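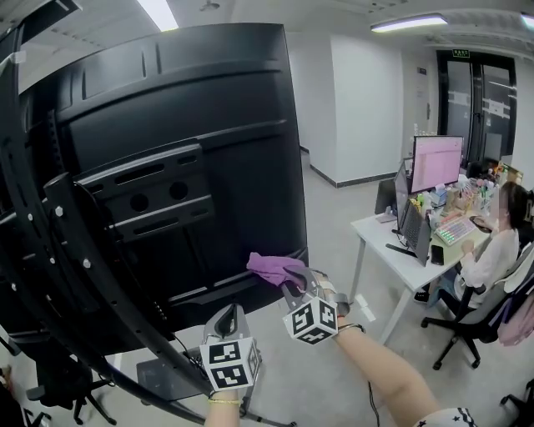 黒い大型モニターの裏側。下の縁に紫のクロスが当たっている。

ホーム 見学記 紙と文具 交通メモ リンク お問い合わせ

Kukham製紙工場 一般公開日の見学記

2022年9月28日、Kukham製紙の工場が一般公開されたので見に行った。水曜日の開催で、会社は半日休みを取った。紙の工場は以前に段ボール原紙のところを一度見たことがあるが、書籍用紙と便箋を作っている工場は初めてである。

最寄り駅からは路線バスで23分。終点の一つ手前の停留所で降りると、川沿いの道に出る。工場の敷地は川と県道に挟まれて細長く、正門は県道側にある。バス停からだと裏門のほうが近いが、公開日でも裏門は開かないので、塀に沿って正門まで歩くことになる。日陰がほとんどない道だった。

受付で名簿に記入し、ヘルメットと耳栓を受け取る。スカートとかかとの高い靴は不可と申込み時の案内に書いてあった。荷物は会議室に置いていく。撮影は会議室と展示室のみ可、製造棟は不可だったので、抄紙機の写真はない。

最初に会議室で会社の紹介映像を見た。長さは15分ほどに感じた。この場所に工場を置いたのは水が理由で、川の水ではなく伏流水を井戸で汲み上げているという。夏と冬で水温があまり変わらないため、季節による調整が少なくて済むらしい。映像の後半は植林の話で、この部分は前に見た別の会社のものとよく似ていた。

そのあと班に分かれて製造棟へ移動した。私の班は原料の側から順に回る組だった。

原料棟にはシート状のパルプが梱包のまま積まれている。広葉樹と針葉樹の二種類があり、手で触ってよい見本が置いてあった。広葉樹のほうは表面がなめらかで、裂くと断面がそろう。針葉樹のほうは裂きにくく、繊維が長く毛羽立つ。書籍用紙では広葉樹を主にして、針葉樹を強度のために混ぜるとのことだった。配合の割合を質問した人がいたが、銘柄ごとに違うという答えで、数字は出なかった。

パルプを水で溶かすパルパーは上からのぞくことができた。大きな洗濯機のようなもので、白い泥が渦を巻いている。匂いは思っていたほどない。湿った段ボールに近い匂いがした。

次が抄紙機である。この工場には二台あり、見学できたのは古いほうの一号機だった。全長は50メートル。最新の大型機に比べるとかなり短いそうだが、横に立つと端が見えない。手前のワイヤーパートでは、網の上に薄い乳白色の水が流れているだけに見える。それが数メートル先で急につやを失い、そこから先は紙の表面になる。案内の人はこの境目を指して「ここで水が抜けます」と言った。機械の音が大きく、班の後ろのほうには聞こえていなかったと思う。

プレスを過ぎるとドライヤーパートに入る。鉄のロールを蒸気で温め、紙を上下に通しながら乾かす。フードで覆われていて中は小窓からしか見えない。通路の気温が明らかに上がり、ヘルメットの中に汗をかいた。夏場はこの区間の担当だけ休憩の回数を増やしているという。

巻き取りの先で、仕上げの断裁も見学した。便箋用の紙はここで平判に切る。断裁した紙は1000枚ごとに色のついた札を挟んでパレットに積んでいた。機械で数えたあと、抜き取りで人の目でも確かめる。検査台の前では紙を光に透かして地合いを見る体験ができた。良品と不良品を並べて渡されるが、片方は雲のようなむらがあり、これは素人でもわかる。もう一組はどちらが不良か最後までわからなかった。正解は、右の紙の端に小さな気泡の跡があるというものだった。

製造棟を出て展示室へ。ここは普段も予約すれば入れる。過去の製品見本帳が年代順に並んでいて、個人的にはこれが一番の目当てだった。古いものは表紙の布が日に焼けているが、中の紙はきれいである。便箋「Torres」の初期の見本もあった。いま売っているTorresより罫の色が薄く、紙も少しクリームがかっている。現行品しか知らなかったので、しばらく見比べていた。係の人によると、罫の色は印刷所が変わったときに濃くなったそうだ。

もう一つの主力である書籍用紙「Prorkix」は、同じ本文を厚さ違いで刷って製本した束見本が出ていた。ページ数は同じなのに、本の厚さが指一本分近く違う。軽いほうは嵩高紙で、持つと拍子抜けするほど軽い。ただ、めくったときの手触りは重いほうが好みだった。文庫に使われるのは薄いほうだという。

展示室の隣で手すきはがきの体験をやっていた。順番待ちが長かったので今回は見送った。小学生くらいの子どもが多く、乾燥機の前に列ができていた。

売店は食堂の一角に設けられていた。断裁の端材をまとめた袋売りが人気で、私が着いた時には大きい袋は売り切れ。小さい袋とTorresの便箋、それにDukeckというノートを買った。Dukeckは文具店ではあまり見かけない。本文がProrkixの薄いほうで、207ページという半端な数でページ番号が振ってある。最後の裏は白紙で、番号がない。帰宅後に万年筆で試したところ、裏抜けはほぼなかった。にじみは太字のペン先で少し出た。インクの乾きはやや遅い。左利きの人には気になるかもしれない。

食堂では昼の定食も一般向けに出ていた。鶏の照り焼きを選んだ。ご飯の量が多い。窓際の席からは川と、対岸の堤防を走る自転車が見えた。

最後の質疑は出なくてもよいことになっていたが、せっかくなので参加した。排水の処理についての質問が多かった。沈殿と微生物処理のあと川に戻していて、色の基準は法律より厳しいものを自主的に決めているという説明だった。処理場そのものは今回の順路に入っていない。アンケートに、次回は処理場も見たいと書いておいた。

帰りのバスは一時間に一本しかない。質疑の最後までいると一本逃すことになり、正門前のベンチで40分待った。同じバスに乗る人が何人かいて、端材の袋を開けて中身を見せ合っていた。私の袋には薄い水色の紙が数枚混じっていた。

見学についてのメモ

・申込みは工場のウェブページから。先着順で、今年は受付開始の翌日に埋まった。
・所要時間は質疑まで含めて三時間超。途中で抜けることもできる。
・製造棟は階段が多い。手すりはあるが、床が網目になっている箇所がある。
・売店は現金のみ。
・展示室だけなら10月以降も平日に予約できる。見本帳は手袋を借りれば自分でめくれる。

展示室は日を改めてもう一度行くつもりで、次は見本帳の後半、色上質のあたりを見たい。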